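# Can a robot do the washing up yet? (My half of the Porkness project)

So my half of the report is the kitchen half, and I'll admit I picked it because I hate washing up and wanted to know how long I've got to keep doing it. We ran everything in simulation, in a kitchen Zumisari had already built for us, and I spent most of October asking a pretend arm to do small jobs!

I started with wiping. Wiping went fine (flat surface, slow strokes, nothing to drop) and I got cocky. Then I moved on to picking things up and putting them somewhere else, and that was a different story altogether.

I gave the arm 90 tries at lifting an item out of the sink and setting it on the worktop. It managed 11. Most of the bad ones went wrong at the rim: the gripper came in at a slightly daft angle, nudged the thing instead of holding it, and then carried on very confidently with nothing in its fingers. I watched that happen so often I started talking to the screen.

Reaching down into a basin is harder than I'd thought. There are walls on every side, the tap is in the way if you come from the back, and the elbow has to go somewhere. A person just leans over a bit. I let each try run for 600 steps before calling it a fail, which was generous, I think. 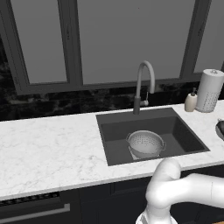
Mayrhofer read my draft and wrote in the margin that a colander is a mean choice for a first test, and that I should try a mug and a plate before deciding anything about chores in general. Fair point! I do think kitchens are full of mean objects though, so I've kept my result in and put the mug on the list for next term.

My answer for now is no for the sink and a cautious yes for the worktop. The Wistaron settings I used are in the appendix, with the random seed (1111, very imaginative) if you want to rerun it.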